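Packing Small Household Items in Bubble Wrap
Project report, Védís Frandsen

2. Materials and work surface

Our group looked at how much bubble wrap is needed to protect small, oddly shaped items before they go into a shipping box. The wrapping was done on a dark brown marble-patterned tabletop with circle-patterned wallpaper around it. We used clear bubble wrap throughout so that the item could still be checked after folding.

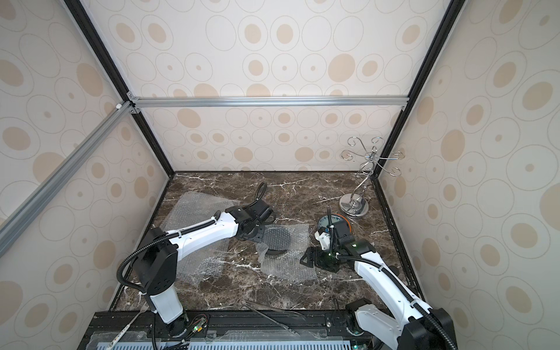
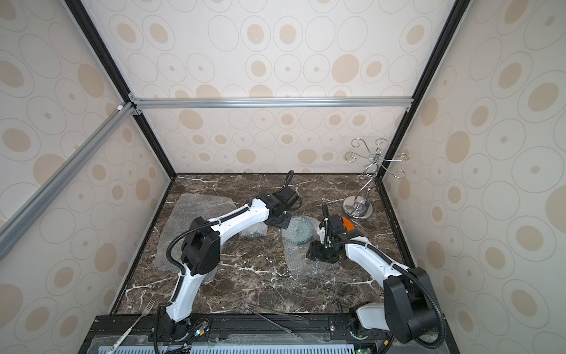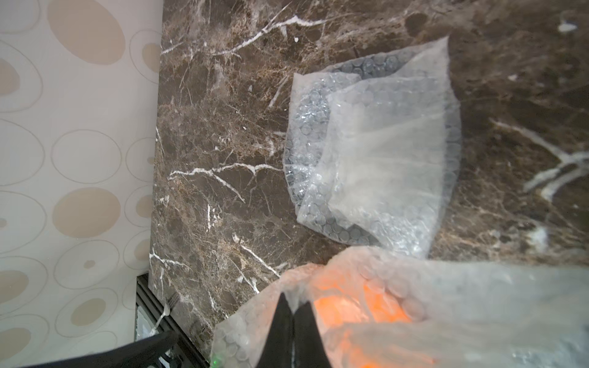
The wrap came from Prellavine in one roll, and we cut the pieces by hand before starting. Items were chosen from the Gitport donation shelf. Flat and round items were wrapped first. Anything with hooks or long arms was left for later, as it needs a different fold.

3. Method

Each item was placed near the middle of a sheet. One side was folded over, then the opposite side, and the ends were tucked under. No tape was used in the first 13 trials. After that we allowed 3 short strips per bundle. Kárason suggested laying the bubbles facing in, and we kept to that for the whole project.

4. Results

Without tape, small bundles held their shape better than large ones. Larger sheets tended to spring open at the ends. With tape, the average time per item went up by 15 seconds. Crumpled sheets could be used again, but they took longer to flatten.

5. Further work

In November we plan to repeat the trials with paper wrap and compare the cost for 2000 items.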